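# Bench notes, Tuesday, January, cups and the white table

Started after lunch, much later than I meant to, with the heating finally doing something and a cup of tea going cold on the windowsill where it belongs.
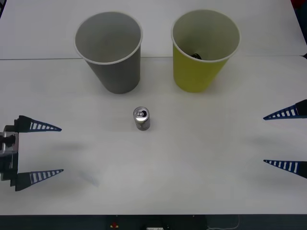
I've been putting off writing up the paper cups for a while now, partly out of laziness and partly because it feels a little silly to devote notebook pages to paper cups. But we go through so many of them at Wallcombe, and we've had the same conversation over the sink so many times, that I think it deserves to be down on paper where all of us can find it. If you've come here looking for the glue tests, they're further back, before the page with the big coffee ring on it. (Not my coffee ring, for the record.)

So, the background, for whoever wasn't in on the grumbling. The old cups were plain white inside and out, and they came from wherever was cheapest that month. We used them for everything: rinsing brushes, mixing filler, holding screws, and drinks. White cups on a white table are a nuisance. You reach for one and catch the rim of the other, and by four o'clock there's a row of them and no telling which had the thinner in it and which had lemonade. I don't need to go over the business with the wood stain again. Everybody was fine, and the taste apparently goes away.

The new ones are colored on the outside, gray from Dobre and a mustardy yellow from Birnach. I'd asked both for the same size and the same shape so that they'd share the rack, and to my surprise that's what we got. Both have the white rolled rim. I like a proper rolled rim. The cheap cups we had in the fall had one that came unrolled if you so much as looked at it with a wet brush in your hand, and then the whole cup went soft and oval and you were mixing in a kind of envelope.

**The inside color matters more than I expected.** The gray cup is gray inside as well, a paler one than the wall, and the yellow is a pale cream. I'd only thought about the outsides when I was ordering. But what you look at all day is the inside, peering down from above with your elbows on the table. Dark things show up beautifully against the cream. Drop a black washer in and there it is. The gray is kinder for pale things, white filler especially, where against a white cup I could never tell whether I'd scraped it all down or left a ridge around the bottom.

The trouble with both of them is depth. They're tall for how wide they are, and they taper, so unless you're standing right over the cup the near wall hides a good part of whatever is sitting at the bottom. I've been caught out by this already. I looked across at a yellow one from my stool, decided it was empty, put it in the stack, and found out otherwise when the next cup wouldn't sit down in it. So please, look straight down before you stack! Or give it a little shake.

**What goes in which.** My proposal, and I'm happy to be talked out of it:

- Yellow is for bits. Screws, washers, offcuts, caps, anything you'd be sorry to pour down the sink.
- Gray is for mixing and rinsing.
- Neither is for drinking. Drinks come in a mug from the shelf or in their own can.

The last one is where I expect resistance. I know the mugs are ugly, and I know the one with the handle glued back on is the only big one. But a colored cup that is sometimes a drink puts us right back where we were.

**On cans.** I have gone back and forth on this and I'm still not settled. The short silver ones that somebody keeps buying for the fridge (thank you, whoever you are, they're the perfect amount) are much less of a worry than the old tall ones. They're squat, they stand flat, and on the white surface you'd have to be trying fairly hard to mistake one for anything else. What does bother me is an opened one standing out in the middle of the table. It's the natural place to put it down, right in front of you where there's room, and it's also where every sleeve in the building passes through. My vote would be for cans to go back beside the cups or off the table altogether, and for anything with its tab pulled to be treated as full until you've picked it up and found out.

There's a case for letting the empties pile up in the crate under the window, too, as they're handy little weights once filled with sand. I wouldn't fill them at the table, mind. I did that once and was finding sand in the varnish for the rest of the month.

**The table itself.** While I'm at it, a word about the seam, which I keep being asked about. The top is two panels joined, a narrow one at the far side and the big one nearer to you, and the joint runs straight across. It's thin and it looks like nothing at all. You can run a fingernail along it without much happening. But liquid finds it right away, and so does fine dust, and once glue has gone down there it's a pin and an afternoon. I've taken to lining up the cups just on the near side of it, bases clear of the joint, so that they're out of the way at the back but still standing on the big panel. It makes a handy line to set them against, and you don't have to think about where they go, only whether they're on your side of the line.

I also tried a cup standing right over the joint, to be fair to it. It stood perfectly well. I didn't love how it slid, though. There was a tiny catch when I pushed it across with the back of my hand, enough to tip a tall cup with not much in it. A cup with some weight at the bottom went over the joint without any fuss. I did this 5 times with each color and got the same little stumble every time with the empties, and I can't see any difference between Dobre and Birnach on that score. They're both tall and narrow at the foot, and a tall thing on a narrow foot is going to complain.

The matte top has its drawbacks, as we all know. It marks. You can wipe it down in the evening and come in to faint smudges that weren't there, or that you couldn't see with the lamp at the other angle. I've stopped chasing them. Warm water and the blue cloth, then the dry cloth, and what's left after that can stay as far as I'm concerned. Please don't use the scouring side. The person who did that knows who they are, and the shiny patch has mostly blended in.

**Soak test, such as it was.** I left water in one of each for 8 hours, filled to just under the rim. The gray one was dry underneath when I lifted it. The yellow was dry as well but had gone a bit soft near the seam up the side, so that it gave when I squeezed it. I wouldn't hold that against it if we're keeping yellow for bits, and to be honest I may have picked one from the end of the sleeve that got squashed in the delivery. Worth repeating with a fresh one. With the filler I only tried the gray, and it came away from the wall nicely once it had set, in a neat plug the shape of the cup, which I've kept on the shelf because it pleased me. Help yourself if you need a doorstop for a very small door.

Still to try: the thin varnish, and whether either of them stands up to the citrus cleaner. The white cups didn't, and I'd rather learn that over the tray than on the table.

**Stacking and storing.** They nest well, gray in gray and yellow in yellow, and rather too well when you mix them. Getting a yellow out of a gray took me both hands and a certain amount of language. Keep them in separate sleeves on the rack. The rack has room for 2 sleeves side by side, which could hardly be better, and the spares live in the box from Bornport, the one with 821 written on the end in marker. I don't know what 821 refers to. It was on the box when it came, but it's easy to spot from the door, so I've left it, and "in 821" seems to have become what we call that shelf anyway.

When you lay out the table for the day, then, I'd suggest one gray on the left and one yellow on the right, toward the back, with a decent gap between so you can get a hand in without knocking the neighbor. It's how I've been doing it and I find I reach for the right one without looking now. Anyone left-handed may want to swap them over, and that's fine by me, only swap them back before you go home or I'll be dropping screws into rinse water.

Keep the middle clear if you possibly can. It's the part of the top with the best light, and it fills up so quickly with tape and pencils and whatever else that you end up working on the front six inches like somebody eating dinner on a train.

Things to pick up before the next order goes in:

- another sleeve of gray from Dobre, as we'll get through those faster
- a fresh sleeve of yellow, to give the soak test another go
- blue cloths
- a real lid or a saucer or something for the filler plug shelf, which is getting crowded

The tea on the windowsill has a skin on it now. I'm going to go and make another, in the mug with the glued handle, if it's still on the hook.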